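Posted in Student Projects – August
By a second-year mechatronics student
14 comments | 37 shares

We use cookies to remember your settings and count visits. Accept | Manage

Keeping the booth and the grippers running: my summer project report

My job this summer was the recording booth at the Pongsiri lab. I didn't write any of the learning code and I won't pretend to explain it. What I had was a table, a set of curtains, the hand-held grippers, and a list of complaints left on a clipboard by whoever had the job before me. The list was long! By the end of August most of it was crossed off, and this report goes through how I got there, plus the parts I'd do differently.

When I started, a recording session lasted maybe half an hour before something slipped. Usually it was a finger. The fingers are soft and they bolt to flat plates, and the plates have a lot more holes in them than you need, so you can mount things slightly wrong and not notice. I noticed after two days, when I lined a pair up on the bench and saw the tips passing each other instead of meeting. I took everything apart, cleaned the threads, and put it all back using a little printed spacer I drew up in Lindum (our CAD package, the student version, which crashes if you look at it funny). With the spacer in the gap you tighten the inner screws first, then the outer ones, then pull the spacer out. If it comes out with a bit of drag you're done. If it falls out, start again.

The markers were my second headache. Every plate has a square black-and-white one on it, and the software reads them to work out how far the fingers are open. They scuff. They also lift at the corners if you stick them on with the thin tape, which I did, twice. I ended up printing a sheet of them on matte vinyl and I press each one down with the back of a spoon. Shiny paper was a disaster, by the way – the ceiling lights bounce right off it.
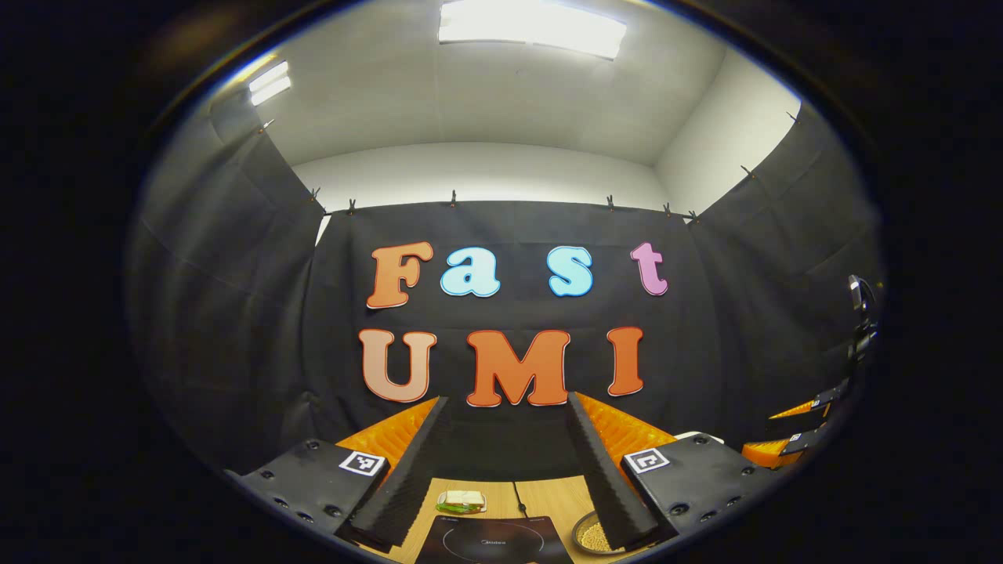 The curtains took longer than I want to admit. They hang from clips, and the clips creep, and then you get a sag and a bright stripe of wall showing at a corner. I tried bigger clips, then tape, then a rail I made out of leftover aluminum that bent the first time somebody leaned on it. I went back to the small clips. Now I just walk the top edge before each session and pull anything that has drooped. It takes a minute and it costs nothing, so I've stopped trying to be clever about it.

The table is set up for kitchen tasks, so the cooktop has its own place and so does its cord. I wanted the cord going out the back and never across the side where people's arms are. My first layout had it wrong and I caught it with a gripper on my very first practice run (no damage, but my heart stopped for a second). After that I wrote the layout down and stuck it inside the cabinet door.

Enjoying this? Get new student projects in your inbox once a month. Sign up

I also made a check sheet, and I'm weirdly proud of it. It has 8 lines and fits on half a page:

1. Fingers meet at the tips, both grippers
2. Pads seated, no splits in the ribs
3. All plate screws snug
4. Markers flat and clean
5. Lens wiped
6. Curtain edge walked
7. Cord out the back
8. Short test recording, opened and watched

Line 8 is the one people skip. I skipped it once myself and lost a whole afternoon to a smudge. Never again.

For the numbers part of the report: I kept a log in a Trovix notebook (paper, grid, nothing fancy) of every recording we made after the rebuild. We finished with 1533 of them. I swapped pads every 60 recordings at first, just to have a rule, and later switched to swapping when I could see wear at the base of the ribs. I didn't compare the two properly, so I can't tell you which is better. That's a gap in the project and my advisor pointed it out too.

Things that still aren't fixed: the screws work loose faster on one of the grippers than on the other and I don't know why. I tried threadlocker from Verard, the mild kind, and it helped for a while, but then swapping parts got slow and annoying. My guess is the holes are a hair oversized on that set of plates. I would have measured them if I'd had another week.

If you're taking this over from me – spare markers are in the flat drawer, spacers are in the jar, and the hex key that fits is the one with the blue tape on it. Please put it back.

14 comments | Share this post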